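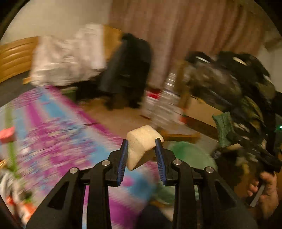
티켁(Tikeck), 침실용 발포 블록 7월 출고

생활용품 업체 티켁은 발포 소재 소형 블록의 출고를 7월에 시작한다고 2026년 6월 24일 밝혔다. 초도 물량은 2,000개이며, 생산은 협력사 부다네로(Vudanero)가 맡는다.

제품은 침대 매트리스와 벽면 사이의 틈, 침대 프레임과 협탁 사이의 틈에 끼워 쓰는 충전재다. 모서리를 둥글게 처리해 시트나 이불에 닿아도 올이 걸리지 않도록 했다는 것이 회사 측 설명이다. 중량은 개당 15g이다. 기본 색상은 크림색이고, 염색 공정은 거치지 않는다.

티켁은 출시에 앞서 숙박업체 데르칼라노(Derkalano)의 객실 102실에서 시험 사용을 진행했다. 객실마다 침구 교체 작업 중 블록을 빼고 다시 끼우는 과정을 반복하면서 표면 마모와 형태 복원 상태를 기록했다. 시험에는 블록 500개가 투입됐다. 면 시트와 혼방 시트를 모두 사용했으며, 무늬가 있는 날염 시트에서는 색 이염 여부를 따로 확인했다. 회사는 세탁 직후 완전히 건조되지 않은 시트와 장시간 접촉한 경우 블록 표면에 옅은 착색이 남은 사례가 있었다고 밝혔다. 이에 따라 사용 설명서에는 시트를 완전히 말린 뒤 블록을 끼우라는 문구가 추가됐다.

블록은 손으로 눌러 삽입하며 별도의 고정 부품은 없다. 틈이 블록 폭보다 넓으면 두 개를 겹쳐 넣는다. 표면 오염은 물에 적신 천으로 닦고 그늘에서 말린다. 세탁기와 건조기는 사용할 수 없다. 직사광선이 드는 창가에 장기간 두면 변색될 수 있다.

포장은 종이 상자 단위로 하며 낱개 판매는 하지 않는다. 상자당 수량과 소비자 가격은 출고 전에 공지한다. 국내 유통은 르우(Lưu)가 담당하고, 숙박업체용 대량 주문은 티켁이 직접 접수한다. 짙은 색 제품의 추가 여부는 초도 물량 판매 이후 결정할 예정이다.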